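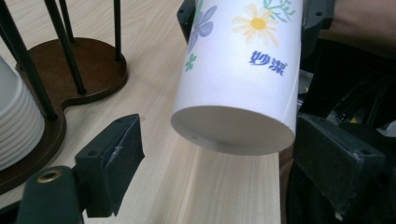 Paper cups and a stand to put them in. Sold together or separate, same shelf in the Mukness front room, same page online now so quit calling about two pages. Cups are white paper, single wall, rolled rim. We carry a plain white and a floral. The floral one is a yellow daisy with a golden-orange middle, blue flower next to it, a few green leaves, blue Chinese lettering under the daisy. People ask for it as "the flower cup" and that's fine, we know what you mean. Print is soft, kind of faded looking on the white. If you want bright colors, get something else.

## Quick facts

- White paper cups, plain or floral
- Case of 1000, or by the sleeve at the counter
- Foot of the cup 53 mm across
- Sultent cup stand, dark brown, round flat base, three black wire loops
- Stand is $29, no color choice
- Stands ship up to 6 to a box
- Cups ship flat rate in state, ask for anything farther
- Pickup after 2 pm, side door

## The stand

Sultent three-loop. Dark brown with a flat round base and three wire loops coming up off it. One cup per loop, rim up. No lid, no drawer, no parts to loose. We tried a tall tube dispenser for a while (the Cloutier one) and sent them back. Cups jammed, two came out, somebody put the extra one back in with wet hands. You know how it goes.

The stand does one thing. Meeting room, three people, three cups, everybody's cup has a spot and it doesn't get knocked over by a laptop. Also good next to a sink or a kettle. Also decent for kids' rooms at church, where a cup on a bare table lasts four minutes.

Put it a hand's width back from the table edge. If your table has a cable hole, keep the stand off it, the base wants a flat spot all the way round.

Loops are open. You can see if a cup is in or out from across the room and you can wipe the whole thing down in one go. Downside, dust. Don't leave clean cups sitting in it over a weekend, put them out when you need them.

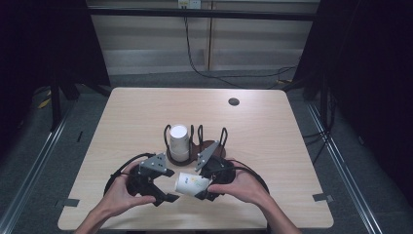
**Can I use the stand with cups I already have?**
Most of the time. Measure across the foot of your cup, and if it's close to our 53 mm it should sit fine. Much wider and it'll ride up on the wire. Bring one in if you're not sure, we keep a stand on the counter for trying.

**What about mugs?**
Skip it. Handles hit the wire. Also heavy on one side when there's only one in there.

**Does the stand come with cups?**
Starter set does, one sleeve, plain or floral. Stand by itself is just the stand.

## The cups

Same size in both prints. Water, juice, tea that's cooled a minute. Single wall so straight-off-the-boil coffee is hot in the hand, double them up or buy the sleeves from Fandus, item is on the hot drinks page.

How to take one off the stack: pinch low and turn it a little as you pull. Don't squeeze the middle. Paper wall gives if you grab it hard, and once it's creased it stays creased and then it drips at the crease. Hold near the rim where the roll is. Rim is the stiff part of any paper cup. Jeferson Marinho at our pickup desk can show you on a box of rejects, he's had lots of practice.

If a cup tips over empty, fine, pick it up. If it's been on the floor, toss it.

Look inside before you fill. Takes a second. Should be smooth white all the way down to the bottom, no bits of paper, no dent where the wall meets the base. We had one bad case in October, seam was off on a bunch of them and the customer (Solange Lachance, very patient about it) found out with orange juice. Whole case swapped. Same deal for anybody, bring back

- the case, or what's left of it
- the label off the end
- one of the bad cups, dry please
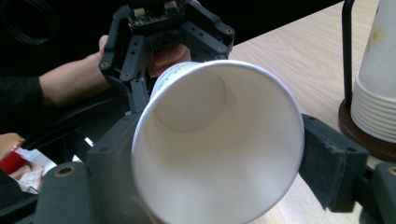 and we'll swap it at the counter, no forms. Receipt helps but we can look you up by phone number. Sleeves bought loose are the same, just bring the sleeve bag. We can't swap a case that got wet at your place or sat in a hot van all summer. Rims go wavy and there's nothing we can do with those.

Printed side, since it comes up: the flowers go only part of the way, there's plenty of plain white on the cup too. If you write names on them, write on the white part. Ballpoint skips. Soft marker works, give it a few seconds before you stack them back or it comes off on the next cup. Keep marker away from the rim obviously.

Mixed cases, no. One print per case. If you want half and half, buy by the sleeve.

## Storing them

Upside down in the bag, bag folded over, off the floor. A cupboard is good. Top of the fridge is bad, gets warm up there and the cups at the bottom of the stack stick together. Open one sleeve at a time. I know everybody opens four.

Don't pack cups under anything. They look sturdy stacked and they are, standing up. Lay a stack on its side with a box of creamers on top and you've got ovals.

For the stand, any shelf. It doesn't fold. Doesn't really stack either, the loops catch on each other and then you're untangling wire at 7 am. Leave it in the box it came in if it's going away for the season.

## Cleaning the stand

Damp cloth, bit of dish soap, dry it after. Get down where the wire meets the base, sticky stuff collects there. Syrup especialy. No dishwasher, no scouring pad. If a loop gets bent a little you can ease it back by hand, slow. If it's bent a lot call us, Wayne Kennedy does the spare parts and he may have a loose loop in the bin or he may not.

## What people bought it for

Few notes off the order slips, might help you pick.

- Clifford Perron, dental office. Floral cups, two stands by the check-in window. Reorders the cups only.
- A tasting table at a cider place. Three pours, three loops, done. Plain cups so the color of the drink shows.
- Rehearsal studio. One stand per music room, stops people parking water on the piano.
- Somebody's grandmother's birthday. Floral. Wanted napkins to match, we don't have napkins to match.

One return so far on the stand. Wanted four loops. There's no four-loop version, Sultent doesn't list one, please stop asking Wayne.

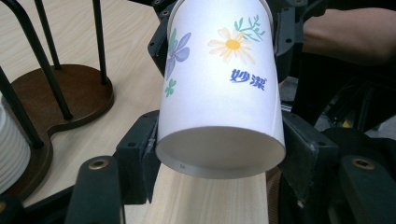

## Ordering

1. Pick cups. Plain or floral, case or sleeve.
2. Pick stands, however many. Over 6 goes in a second box and shipping is figured again.
3. Email or call. Put the print in the first line, "floral" or "plain", otherwise it's plain.
4. Pay at pickup or we send a link.

Cases go out next business day if we have them. Floral runs out faster than plain and we don't hold any back, so if it's for a party call a couple weeks ahead. We won't sub plain for floral without asking you first. Did that once.

Cups change print now and then from the maker and we get no warning. Flowers might be a little different from what you see on this page, same kind of look though. If you need an exact match to cups you got last year bring one in and we'll hold it up next to what's on the shelf.

## Not included

Lids. Sleeves. Straws. The tray some of you remember from the old set, that's discontinued and we're out.

## Contact

Mukness, front room. Ask for Jaxon Lapointe on anything over ten cases, he does the pricing and it isn't on this page as it changes. Regular orders anybody can take. Phone goes to the machine over lunch, leave the print and quantity and we'll call back by 4.

Case price sheet is being redone, old one is wrong on floral, go by what we tell you on the phone.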